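Field recorder, historic buildings survey -- Arndale

The Merrick Street survey needs one field recorder for the 2026 season, starting in April. The work covers 440 properties between Alley Row and the former Flakgate barracks, most of them timber houses with later brick additions. You will measure facades, log alterations and check each address against the city tax rolls.
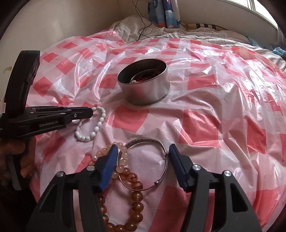

Open metal tin on checkered plastic sheeting.

Required: 2 seasons of building recording, working knowledge of CAD, and a driver's license. Archive experience is useful -- the rolls are handwritten and only partly indexed.

Contract: 3 months, full time. Travel allowance $1,000. Send a resume and one sample drawing to Donal Buckley, survey office.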